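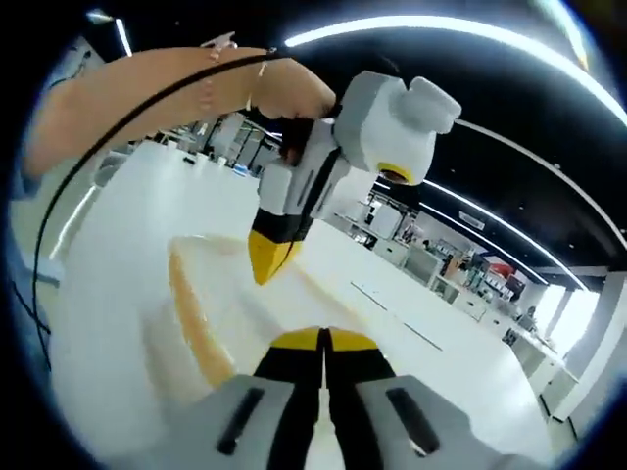 How long should a sourdough starter sit out before it goes back in the fridge?

Until it has doubled and the top is still domed. In a kitchen at normal room temperature that takes three to five hours after a feeding. If the dome has already sunk in the middle, feed it once more before you chill it.

Keeping a starter when you only bake on weekends

Most starter instructions are written for people who bake every day. If you bake once a week or less, daily feeding wastes a lot of flour. The method below keeps a small jar in the fridge and builds it up the day before you need it. I learned it from Despina Shehu at the Harnen bakery and have changed only the amounts.

What you need

A glass jar with a loose lid, big enough to hold four times the starter you keep
A kitchen scale that reads in grams
Bread flour and a little whole rye
Water that has stood on the counter overnight
A rubber band
A spoon or a narrow spatula

The weekly feeding

Take the jar out of the fridge and stir in any gray liquid on top. It is only alcohol and water, and it won't hurt the bread. If there is a lot of it, pour it off and use a bit more water in the feeding.

Put a spoonful of the starter in a clean jar and discard the rest, or save it for pancakes. Add equal weights of flour and water. I use 50 grams of each, with one spoon of the flour swapped for rye. Stir until no dry flour is left, scrape down the sides and put the rubber band at the level of the starter.

Set the lid on without tightening it. When the starter has doubled past the band, put it in the fridge. The back of the bottom shelf is the coldest spot in mine. A starter kept in the door warms up every time somebody wants milk.

Building up for a bake

My usual loaf takes 200 grams of starter. The evening before, feed as above and leave the jar out overnight. In the morning, move the starter to a bowl and feed it again with enough flour and water to reach the amount in your recipe, plus a spoonful to keep. Use it when it is full of bubbles and smells like yogurt or ripe apple.

Drop a little in a glass of water if you are unsure. Floating is a good sign. Sinking means less than people say, especially with rye -- a rye starter can sink and still raise a loaf perfectly well.

Put the spoonful back in its jar, feed it, and return it to the fridge once it has doubled.

If something looks wrong

Sharp smell, like nail polish remover: the starter is hungry. Feed it twice a day at room temperature until the smell is gone.

Slow to rise: use warmer water and a little more rye. A cold kitchen in March can easily double the waiting time.

Runny, with bubbles only on the surface: it is past its peak, or there is too much water. Cut the water by a spoonful at the next feeding.

Pink or orange streaks, or fuzzy mold: throw it all away and wash the jar in very hot water. Do not try to save the clean-looking part.

Going away

A fed starter will last three weeks in the fridge with no attention. For longer trips, spread a thin layer on baking paper, let it dry until it snaps, and keep the flakes in a closed jar in a dark cupboard. To wake it up, soak a spoonful of flakes in lukewarm water until soft, stir in flour to make a thick paste, and feed daily until it doubles again. Mine took five days the last time I did this.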